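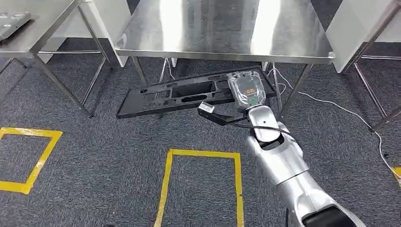 Re: Hand-guided demonstrations, floor-level pickup task

From: Gilmar Batista
Date: 17 May 2025
To: Prorden teaching list

Members of the Grellonby group wrote:

> The January instructions permit either hand guiding or remote control
> for the tray task. May operators change from one to the other within
> a single demonstration? Our staff find it easier to guide the arm
> under the table by hand and finish from the console.

They may not. Each demonstration must be recorded with one method from start to finish, and the method is to be entered in the log before the arm moves. Recordings that mix the two will be returned to the site.

The following points apply to all work beneath the steel tables:

1. Bring the gripper in low and slowly. Operators should keep the elbow clear of the table legs – contact with a leg ends the attempt.

2. A package resting on the black tray is to be left on it. Please do not adjust it by hand once recording has begun.

3. Stop for 2 seconds after closing the gripper, under either method.

The target remains 2000 accepted demonstrations across the Dhillon and Grellonby sites. Sites holding fewer than 12 remote-control recordings should give those priority.

Gilmar Batista
Demonstration Standards, Prorden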